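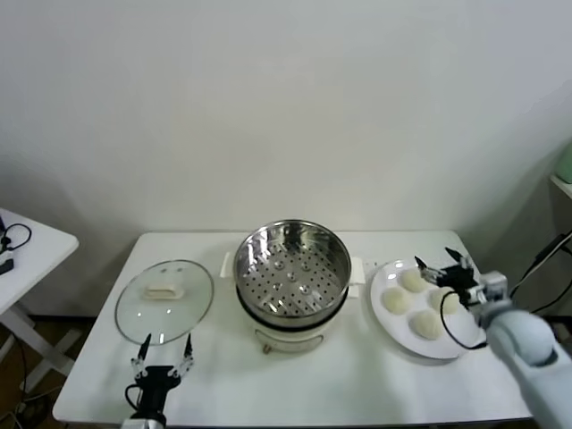
## Testers wanted - Griddale two-arm kitchen kit

Varghese is after 10 people to try the Griddale kit before it goes on sale. Café cooks, aged care kitchens, keen home cooks. No coding. No robot experience needed.

First job is steamed buns - plate to basket, lid on. After that it's your own menu, whatever you cook most.

**What you do**

- 33 hours at our Pumano test kitchen, spread over May
- run the arms from the tablet, write down every fumble
- tell us whats annoying. Setup, cables, grip, cleaning, the lot

**What you get**

- $1,477 on your last shift, parking covered
- first go at buying a kit at tester price

Must be 18 or over and OK standing for long stretches. Mornings start 7:30 am, some arvos avaliable.

To apply - a few lines on what you cook and when your free, to the Varghese front desk. Put "Griddale" at the top.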